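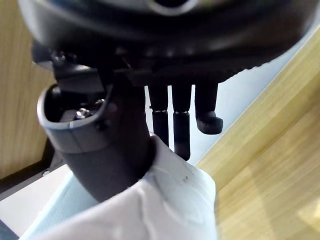 Black fingers and a white sleeve at the Groris open day, April

Search this site Go

A morning at Groris in Biltullow

I have wanted to get inside the Groris building for years, and in April I finally did. They make hallway and small-room furniture in Biltullow, and once a year they open up the workshop, the store room and a set of rooms laid out with their own pieces. Doors opened at 10 and I was there well before that, with a thermos and a notebook, along with plenty of other people who clearly think about shelves as much as I do.

You start in the workshop. It smells wonderful – sawdust, warm oil and a bit of coffee from the corner by the door. Boards are stacked by length along one wall, with the long ones lowest, and each stack has a chalk mark that means something to the people who work there. We were shown how a shelf board is cut, sanded along the front edge and then sanded again by hand, and we were allowed to run our fingers along a piece before and after. What a difference! I could have stood there all morning feeling edges.

The store room was cold and a lot quicker. Shelves ship in two widths, 600 mm and 1000 mm, and a shallow version 400 mm deep is on the way for people with room to spare behind the door. I asked about an even narrower one for my own hallway (it is really a corridor with ambitions) and was told to write in, so I will.

Then come the rooms, and these were my favorite part. They are small, and furnished the way you might do it at home, with the kind of corner you can picture yourself in. In the one with the Sanna shoe rack there is a light gray armchair with a beige cushion, a small round white side table, and a gray striped carpet on the floor. It made me want to sit down and take my shoes off, and I suppose that is just what you want next to a shoe rack.

The rack itself has a black metal frame and two wooden shelves, the upper one in a light oak color with a wooden back panel behind it. A pair of cream clogs had the upper shelf to themselves, toward the right end, and underneath were light gray slides and beige slippers. I liked seeing it with so few shoes on it. At home I would have it full by lunchtime, boots and all, and then you would never notice that the back panel is held on with small screws at the corners. I do like screws you can get at with an ordinary screwdriver.

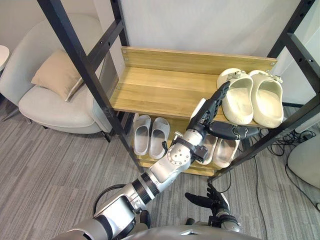

My old rack is glued, and when one side came loose there was nothing to tighten, so I am probably easy to please here. Still, I went back to this room 2 times before lunch.

Next door is the Kalldale range, mostly hooks and benches. The bench is lower than I expected and very comfortable for lacing boots. The hooks come in a long row or singly, and I bought three singles in the shop on the way out, plus a tin of the oil they use in the workshop.

Soup was served in the yard from noon. Wear sturdy shoes, bring a sweater for the store room, and park on the street behind the building if the front is full. The Biltullow bus stops at the gate.

Contact | © Groris visit notes | Back to top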